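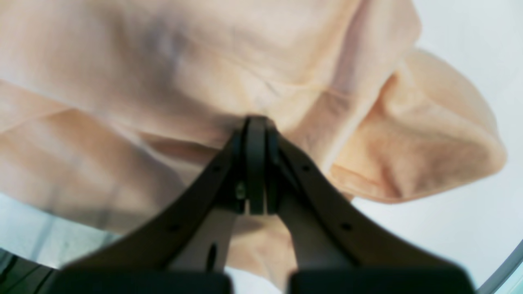 Home | Guides | Washers | Dryers | Contact

Section 4: Washing light and delicate fabrics on the Rovton 3000

I put off using the delicate program for months after I got my Rovton, and I wish I hadn't! Thin curtains, pale scarves, the peach-colored stuff that goes gray if you so much as look at it - all of it goes in mine now. Set it up once the way I do and you can mostly forget about it.

Before you start, the machine should be level and the drain hose hooked up (Section 2). If you bought yours through Clikaleck, the shipping bolts are on the back panel behind a plastic cover, and they have to come out.

1. Press and hold Program until the display blinks, then turn the dial to Delicate.

2. Set the water to Cold. The machine will try to go back to Warm if you change the program afterward, so pick the program first.

3. Press Spin until it shows the lowest setting. I leave mine there for anything sheer.

4. Take hooks, rings and weights off curtains and do up any zippers. A mesh bag is good for small things (the big Javitham ones are nice, but any bag with a covered zipper will do).

5. Fill the drum halfway at most. Loosely! Don't fold things, just let them drop in.

6. Put liquid detergent in the left drawer. I use half of what the bottle says and have never missed the rest.

7. Press Start. The display shows 20 minutes, then sits there thinking for a bit before the water comes in. Mine has always done this.

Note: If you want to stop partway to add something, press Pause and wait for the click. You have the first 10 minutes to do this, and after that the door stays locked until the end.

CAUTION: No bleach in this program, and no fabric softener on anything with a coating. Check the care label, and if it says dry clean only, leave it out.

CAUTION: Never pull on the door while the lock light is on. I broke a handle that way in February and the new one from Bettencourt took ages to come.

8. When it beeps, take everything out within 15 minutes or the creases set in. Shake each piece and hang it up - over a rail is fine, away from the heater.

To save all this as your own program, hold Start and Spin together until you hear two beeps. It goes under Favorite 1, and whatever was there before gets wiped, so write that down first if you still want it.

Section 5: Cleaning the filter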